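How Long Do Our Clothes Last? A Closet Survey

Our team of two spent the fall term asking students in the Corkunia dorms what happens to clothes after they stop wearing them. We started in September and were amazed by how much people wanted to talk about old sweatshirts!

We logged 2303 items in all. Dark colors stayed in use longest – many people told us stains and fading bother them less on a dark piece.
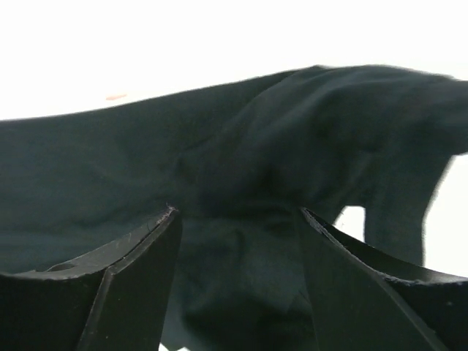
What We Found

Most items left the closet over small repairs, like a missing button or a split seam. So we ran two mending nights at Vemum Hall, and 20 students came to the first one. We loved every minute of it, and we want to try the Boros dorms next.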